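Yurt issue tracker
Issue 153: Gripper pulls two cups out of the dispenser, or none
Status: open
Opened by: Kenna Skinner
Assigned to: Wumpini Kwofie
Labels: gripper, cup station, firmware
Component: Ellov hand, pad revision C

Kenna Skinner, 9:40 am
Setup is the shared bench at the Yurt workshop, Ellov hand, Dolier controller, firmware from the January branch. Task is the usual one: go to the cup stack in the rod holder, take one cup, set it down on the table, go back.

Expected: one cup per cycle.
What I get: a run of 30 cycles gave 16 clean ones. The rest were either two cups stuck together or the fingers closing and sliding off the lip with nothing.

Nothing in the log looks like a fault. The controller reports "grip OK" on the empty ones too, so the width check is not catching it. Close force is at 40 percent, same as last month.

Steps to reproduce:
1. Home the arm.
2. Load the holder to the top of the rods.
3. Run cup_cycle with default settings.
4. Watch the first ten or so.

Wumpini Kwofie, 10:15 am
Can you post what the pads look like and where the holder is on the table? Also tell me if you changed the start position. The default assumes the holder base is in its old place, and people keep moving it to use the bench.

Kenna Skinner, 10:32 am
Start position not changed. Fingers open, holder up at the far side of the table:

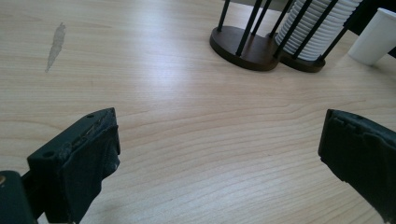 I measured the holder against the drawing and it is a few millimeters to the right of where the config says. I have not moved it back yet, in case you want to see the fault as it is.

Wumpini Kwofie, 10:50 am
Leave it for now. A few millimeters would explain some of the misses but not the doubles. Look at the left pad first. The padding is worn and coming up along the top edge, and if that edge folds over when the hand closes, it can catch the lip of the next cup. Joana had the same thing on the Susta build and it went away with new padding.

Please try these one at a time and run 30 cycles after each:
a) Trim the loose bits on the left pad. Do not replace it yet.
b) Drop close force from 40 to 30.
c) Move the holder to match the config.

Joana Figueiredo, 11:05 am
Same symptom on Susta, yes. In our case the cups were part of it as well. We had a sleeve that had been stored next to the heater and they were packed very tight. Fanning the stack by hand before loading helped more than I expected. I would do that before touching force.

Kenna Skinner, 12:20 pm
Results so far.

a) Trimmed. Doubles dropped, but still there. Misses the same.
Stack fanned, as Joana said. Doubles down again. I did not do a full run with this one, only a short one, so don't read too much into it.
b) Force at 30. Worse. Cups slipped during the lift. Put it back to 40.

I also jogged the hand by hand and closed it on a single cup to check whether the pads meet it evenly.

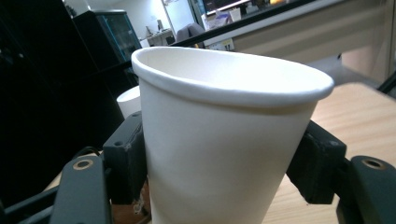
With force at 40 I could tug upward on the cup and it stayed put. So a plain one-cup grip is fine, and I think the trouble is in how we approach the stack. The fingers come in at the same height every time, whatever the stack height is.

Pushpa Chauhan, 1:10 pm
That is a known gap. cup_cycle has no stack height input. It takes the height from the config and subtracts one rim spacing per cycle. If a cycle misses, it still subtracts, so after the first miss it is reaching one rim too low and will take two. That matches what you describe: a miss first, then doubles.

Check your log for the order. If doubles only show up after a miss, this is the cause and the pads are a side issue.

Kenna Skinner, 1:35 pm
Checked. Every double in the first run comes after a miss. None before. After a double it sometimes goes back to clean for a while.

Pushpa Chauhan, 1:42 pm
Good. A double takes away the extra cup, so the count lines up again. I will change it so the height only goes down on a confirmed pick. That needs the width check to work, and you said it reports OK on an empty close. What is min_width set to?

Kenna Skinner, 1:50 pm
Zero.

Wumpini Kwofie, 1:58 pm
That was me, from when we were testing the hand with no cups. Sorry. Set it to whatever the hand reads when closed on one cup, minus a little for squash.

Vasco Bragança, 2:30 pm
I have a strip of the pad rubber left over and can do both fingers tonight. Please leave the hand on the arm with the power off. The screws are the short ones in the lid of the Dolier box. Don't use the long ones, they bottom out.

Kenna Skinner, 3:15 pm
min_width set, holder moved to match the config. Empty closes now stop the cycle with a proper error. Pushpa's change is not in yet, so I restart by hand after each stop. Will do a full run once the branch is merged and the new pads are on. Keeping this open until then.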